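Path User Survey: Call for Participants

Dewan is recruiting adults who walk or cycle on the Flekano greenway at least 5 days a month. The study compares reported trip lengths with counter data from the 2,652-meter northern section.

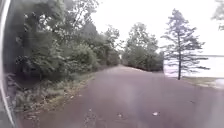

Paved path with trees along the left side.

Participants keep a trip log for 16 weeks, starting in January, and complete one exit questionnaire. Log entries take two minutes. No location tracking is used. Compensation is a $449 payment on completion. Apply through the Grirketti study portal by 12 Aug 2023.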